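Closing Time: Why Small Firms Find It Harder to End Than to Begin

By Leopoldo Barajas

Opening a business has become a simple matter. A founder with an address, a bank account and a free afternoon can register a company, obtain a tax number and begin to send invoices before dinner. Public officials speak proudly of these gains, and they are right to do so. Far less has been said about the owner who wishes to stop.

Bedby was a maker of bedding and small household goods with 7 employees and a modest line of credit. Its founder, Cirilo Meléndez, decided to close the firm after two poor seasons. He had paid his suppliers, given his workers proper notice and returned the keys to the workshop. He expected the remaining paperwork to take a few weeks. When he spoke with this magazine, the company still existed on the register, still owed an annual filing fee and still received letters from offices that had already been told of its closure.

"I did not fail to pay anyone," Mr. Meléndez said. "I only want a piece of paper that says the company is finished. Every office will give me that paper when another office has given it first."

His account will be familiar to many owners. The tax office would not issue a clearance until the labor office confirmed that no wage claims were pending. The labor office asked for proof that the final tax return had been accepted. The bank declined to close the account while the company remained active, and each month it charged a maintenance fee on a balance that consisted mostly of earlier fees refunded on appeal. The registry, for its part, required evidence that the account had been closed.

No single rule in this chain is unreasonable. Creditors deserve notice, workers deserve their wages, and the public treasury has a fair interest in collecting what it is owed before a debtor disappears. The difficulty lies in the order of the steps, which was never designed as a whole. Each office wrote its own requirements for its own protection, often many years apart, and the owner is left to carry documents between them.
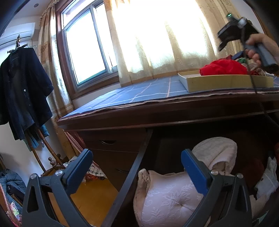
The costs of delay are seldom recorded, but they are real. A company that cannot be dissolved must continue to keep books. It must retain an accountant, answer notices and, in some districts, maintain a registered address. Its director may be unable to open a new firm or to act as guarantor on a loan. Equipment that could be sold to another producer sits in storage and loses value. Former employees who need a closing certificate to support a benefit claim must wait along with everyone else.

Larger companies face the same rules with better resources. When the distributor Timus wound up its regional subsidiary, it assigned the matter to outside counsel and budgeted for a long procedure. An owner with a kitchen table and a folder of receipts has no such option. Many simply walk away. They stop filing, ignore the letters and allow penalties to build until the registry removes the company by its own action, a result that serves neither the state nor the creditors and that may follow the owner for years.

The town of Montes has tried a different approach. Since July, owners of small firms there have been able to file one notice of closure at a single counter. The counter forwards the notice to the tax, labor and registry offices, each of which must object in writing within a fixed period. Silence is treated as consent. An objection must name the sum or the claim in dispute, so that the owner knows what remains to be settled.

The program is limited to firms with debts below a set ceiling, and 100 places were made available in its first phase. Some accountants have questioned whether silence should ever count as consent where public money is concerned. Their concern deserves an answer, and the town has offered a partial one: directors remain personally liable for concealed debts after the company has been dissolved. Whether the offices have enough staff to raise valid objections in time is a separate question.

Ferkier, a bookkeeping service used by small manufacturers, has asked that the procedure be extended to neighboring districts and that filing fees be suspended from the date of the closure notice. The second proposal would require little new machinery. A firm that has declared its intention to stop trading should not be billed for the months in which public offices consider its request.

Mr. Meléndez, whose company is registered outside Montes, is not eligible. He filed his most recent application on 3/13/22 and has been asked to supply 2 further documents, one of them a certificate that the bank account has been closed.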